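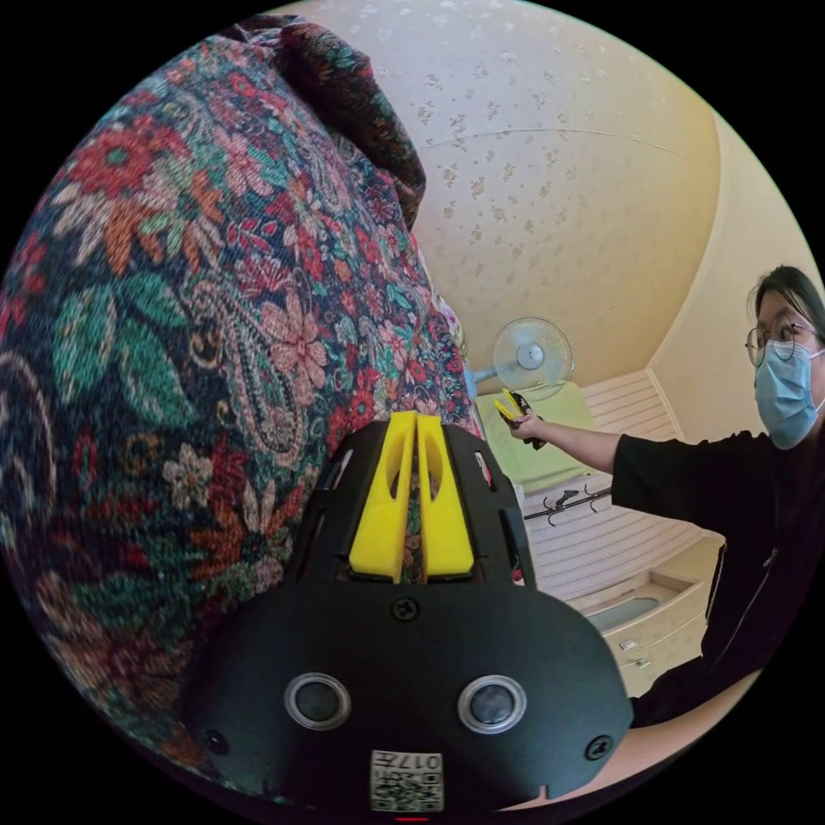

Last updated 11th July

Home | Rooms | Making | Letters | Archive

The trouble with paisley

Every few years somebody decides that we should all be hanging cloth on our walls again. I have lived through it twice. The first time it was Indian bedspreads and thumbtacks, and the second time it was macrame, which I count as cloth because it collects dust the same way. Now it's the big dark florals: navy ground, red and orange and pink flowers, cream paisley curling through the lot. You drape it down one side of a small room and the room is supposed to become cozy.

I had my doubts, and I still have most of them.

The claim, as I first heard it from Teresa Sequeira, is that pattern makes a small room feel bigger. She runs a curtain and upholstery workshop in Trurkthorpe and has been selling people yardage for long enough to say this with a straight face. "Everybody paints a little room white," she told me. "Then they sit in it and feel like they're in a dentist's office. Put something busy on one side and the eye has somewhere to go."

My own eye, given somewhere to go, mostly goes to whatever is wrong. A crack in a ceiling. A fan bracket. The place where two sheets of wallpaper were supposed to meet and didn't. I said so. She said that was exactly the kind of thing a good heavy pattern would cure me of, and then she quoted me a price.

Okay, the price. A printed cotton wide enough to fall from ceiling to floor in one piece, with enough fullness to hang in folds, came to 931 before hemming. You can do it for a lot less with a bedspread from a thrift store, and Sequeira admits that most people should. What you lose is the drop. Bedspreads stop where beds stop, and you end up with a foot and a half of bare wall at the bottom and a strong wish to put a trunk in front of it.

Nneka Usman did it the cheap way in her rented room in Plemstead. She had a cream ceiling with a little brown flower printed on it, which she hated, and yellow walls, which she hated less. The landlord wouldn't let her paint either one. So up went the cloth, navy and crimson, on a tension wire.

"People walk in and say oh, you've matched it to the ceiling," she said. "I did not match it to the ceiling. I was trying to win against the ceiling."

I think she lost, a little. Small flowers overhead and large flowers at the side do something to each other that neither would do alone. For the first ten minutes I found it hard to follow what she was saying. After that I got used to it, and by the second cup of tea I had stopped looking. Whether that counts as the pattern working or as me getting tired, I can't tell you.

What did surprise me was the sound. Her room was quieter than the hallway by a good margin, and the cloth has to get some credit for that. She'd left it loose, rolled at the top where there was too much of it, and the roll was hiding a gap I could have put my hand into. Stretch the same fabric flat and you get a poster. Let it sag and it does some work.

Now for the part the decorating pages leave out. Fabric on a wall gets dirty from the top down. If there's a fan in the room it gets dirty faster, and in Plemstead in July there is a fan in every room. Usman's is up near the ceiling and sends everything straight across. She takes the cloth down every 3 months and says what comes out of it is gray. Dark grounds don't show it, and I suspect that is a large part of why dark grounds sell.

Ismael Lacerda, who cleans textiles for a living and does not own a single wall hanging, was blunter. He wanted to know three things before he'd say a kind word about any of it. Had it been prewashed? Would the red run? Could one person get it down without a ladder? The red, he said, nearly always runs. He showed me a cream paisley that had gone the pink of cheap salmon after one warm wash. "Cold water, and test a corner," he said. "They never test a corner."

The furniture question is harder. I have seen this look in 46 magazine spreads -- I went back and counted, because I wanted to be fair to it -- and in nearly 100 percent of them there is almost nothing else in the picture. A low bed, a lamp, a bowl with one pear. Real small rooms have a built-in closet with slatted doors and hooks hanging off it. They have a white drawer unit that came with the place. Put a loud cloth opposite all that plain white stuff and one of them starts to look like a mistake. In most of the rooms I visited it was the drawers.

Rajitha Bepari, who fits out rentals for Okeke, solved this by giving up. Her firm used to hang a panel in every studio it furnished, a floral called Fledis that came in navy and a sort of oxblood. Tenants took them down and folded them into the closet, where they were found again when the lease was up. She now leaves the hooks and lets people bring their own. About half do, she says, and it's hardly ever flowers.

Against that I should set Ourania Antoniadis, whose late mother's paisley has hung in four different apartments and looks right in the current one. It is faded in a stripe where a window used to be, two apartments ago. She won't turn it around. I asked what she thought of the new ones and she rubbed a sample between her fingers for some time and handed it back.

So would I do it? I borrowed a length from Sequeira and pinned it up beside my desk for the writing of this piece. It is very red. The cat has been behind it twice. I've moved my chair so that it's on my left and slightly behind me, and I find I don't mind it there, but she wants it back at the end of the month and I haven't asked to keep it.

Contact us | Copyright, all rights reserved | Back to top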